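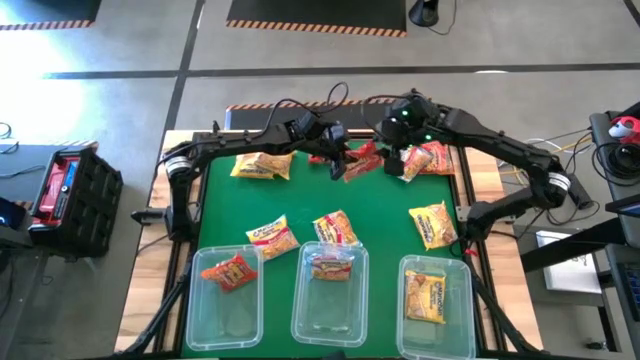

*Noodle packets, yellow and red, with the three clear bins along the near edge of the table.*

**Grodau clear bin, set of three. Reviewed by I-seul Wang, Tue 19 July**

Bought for sorting instant noodles by flavor. Rated load is 13 lb per bin, far more than dry noodles need.

**Visibility.** Good. Walls and floor are both transparent, and the green tabletop shows through all three. Wrapper color reads from standing height without lifting a bin.

**Fit.** A packet can lie flat or lean against a wall. I stopped at 35 packets across the set; past that the top layer slid out whenever I pulled a bin forward.

**Cleaning.** Seasoning dust wipes off with a damp cloth. Dry paper towel left fine scratches on one floor panel.

**Compared with.** The Nalano bin is deeper but frosted, so it needs labels. I would still use it for cans.

No lids are supplied. Grodau lists them separately from August.

Score: 80 out of 100.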